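Walk-through before the Moura album sessions, 25th August - Keegan Bolger, with a few notes as I went along

- [x] **Fire exits.** Both doors open nicely and the signs are lit. Please keep the drum cases out of the back hall, even for five minutes!
- [x] **Cables in the live room.** Taped down well, though the run by the piano could use another strip before the singers come in.

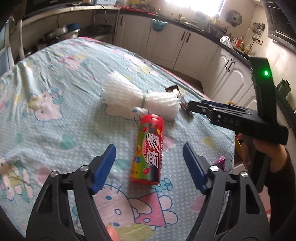
- [ ] **Headphone levels.** The Zuvgate amp is still far too loud on channel 10 - I've put a note on it and would love someone to turn it down.
- [x] **Extinguishers.** Tags good through June.

Booth lamp to be rechecked once the new bulb arrives.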